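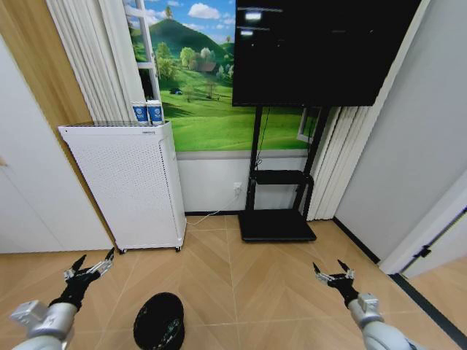
Testerier Room Air Purifier — Set-Up Guide
Print this page | E-mail this page

Section 3. Placing the purifier

1. Choose a level spot on a hard floor. Wood, tile and wood-look flooring are all suitable. On thick carpet, place a flat board under the casters.

2. Roll the unit into position with both hands on the cabinet. Do not pull it by the power cord.

3. Leave a clear gap between the perforated panels and any furniture. Air enters through the small holes on the front and sides and leaves through the top grille.

CAUTION: Do not cover the grille. Cans and bottles are often set down on top of the unit — move them to a shelf before you turn it on. Liquid that enters the grille can damage the fan and is not covered by the warranty.

4. Tie back long curtains that hang over the unit.

5. Run the cord along the wall to the nearest outlet. Keep it out of the walkway and do not pass it under the casters.

6. Move wastebaskets and bins away from the intake. A loose liner can be drawn against the holes and block them.
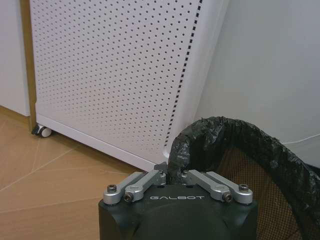 Fig. 3-2. Perforated cabinet and lined bin.

7. Fold the liner down over the rim of the bin and tuck in any slack.

8. Plug in the unit and press Power. The fan runs at high speed for a short time, then settles.

NOTE: The filter light comes on after 2,000 hours of use. In rooms with pets, check the filter at 800 hours and vacuum the outer panels when dust shows in the holes.

If the unit rattles, turn it off and check that all the casters touch the floor.

Related items
Section 2. Unpacking
Section 4. Fan speeds and timer
Section 5. Replacing the filter
Part 479: Replacement caster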